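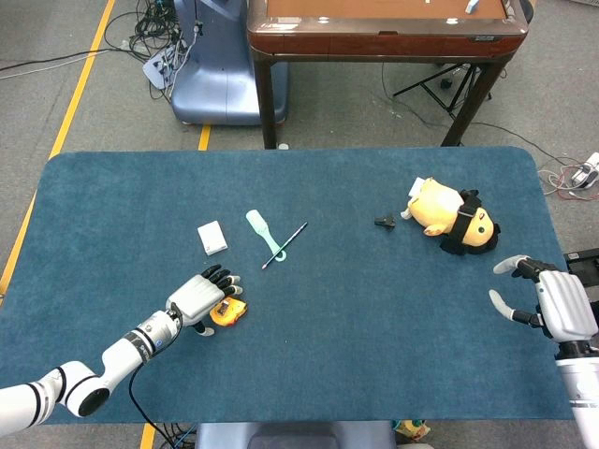

How to Sort an Inherited Jar of Coins

When my aunt moved to a smaller place she handed me a pickle jar full of change and said "you like this stuff, you deal with it." It took me most of August, working in the evenings after dinner, and I made plenty of mistakes (including one I still wince at, see Step 2). If you've got a jar, a cigar box or a coffee can of old coins sitting in a closet, this is how I'd go through it now.

What you need

A soft surface. Felt is great, a folded bath towel is fine. Coins bounce and roll like crazy on a bare table, and every landing is another little ding.

A magnifier. Mine is a cheap Vanis loupe and it does the job. Anything between 5x and 10x will show you a mint mark.

A kitchen or pocket scale that reads to a tenth of a gram, or better if you can get it.

Paper 2x2 flips or plastic ones marked PVC-free. I buy the Clitden ones by the box.

A pencil, a notebook and a decent lamp you can move around.

Step 1: Wash your hands, not the coins

Soap and water, dry them really well, then hold every coin by the edge. Fingerprints can etch into a shiny surface over the years and they don't come off.

Step 2: Put the polish away

Please! I took a tub of metal polish to a lovely old half dollar when I was a kid and it came out looking like a car bumper. Collectors can spot a cleaned coin right away and will pay a lot less for it, sometimes just the metal value. If a coin has actual dirt or sticky gunk on it, a soak in distilled water and a pat with a soft cloth is as far as I go. Never rub.

Step 3: Make rough piles by country

Tip out a handful at a time. Don't empty the whole jar, you'll lose heart. I ended up with 4 piles: US, Canada, everything else, and "no idea." Tokens go in the last one, along with arcade pieces, bus tokens and that one button there always seems to be.

Don't stop to look anything up yet. I know it's tempting. I lost an entire evening to one worn copper piece that turned out to be a car wash token.

Step 4: Pull the silver

For US coins this part is quick. Dimes, quarters and half dollars dated 1964 or earlier are 90% silver. Half dollars from 1965 through 1970 have some silver too, 40%, and people skip right over them. Look at the edge: the copper-nickel ones show a brown stripe, and the 90% ones are silvery all the way around.

Nickels are a special case. Some dated 1942 and all the regular ones from 1943 to 1945 have silver in them, and you can tell by the big mint mark above the dome on the back.

Canadian coins take more care. Dimes and quarters up to 1966 are 80% silver for most of the later run, but 1967 and 1968 are a mix, so weigh them or check with a magnet. Silver won't stick.

Step 5: Sort by date and mint mark

Now get comfy. Take one denomination at a time and line them up oldest to newest. Tilt each coin under the lamp until the mint mark shows up, then write it down. I use one notebook page per denomination, with the year down the left side and a tally mark for every coin. A spreadsheet works too, but I like the pencil.

If a date is too worn to read, try a low light from the side. The shadows will often bring up a digit you can't see head on.

Step 6: Look up the maybes

Borrow a price guide from the library before you buy one. I have the Maes pocket guide, an older edition, and I only use it for mintage numbers and pictures. For prices I look at completed sales online. Ignore asking prices! People ask thousands for ordinary pennies all day long.

Check the grade too. Most jar coins are well worn, and the big number in the right-hand column isn't for yours. (It wasn't for mine either.)

Step 7: Store the keepers

One coin to a flip, staple flat, and squeeze the staples down with pliers so they don't scratch the neighbors. Write the country, year and mint mark on the flip before the coin goes in. Keep the box somewhere dry, so no attics and no basements. I toss in a silica gel pack and swap it when I remember.

Soft, smelly old vinyl pages should go in the trash. That's PVC, and it leaves green slime on coins.

Step 8: Decide about the rest

I kept 3 coins from the jar for myself, put the silver in Dridby tubes, and took the common stuff to the bank. The foreign leftovers went into a bag for the kids' table at our local coin show, where they dig through it for free.

If you think you have something really good, show it to more than one dealer before you say yes to anything, and bring it in the flip.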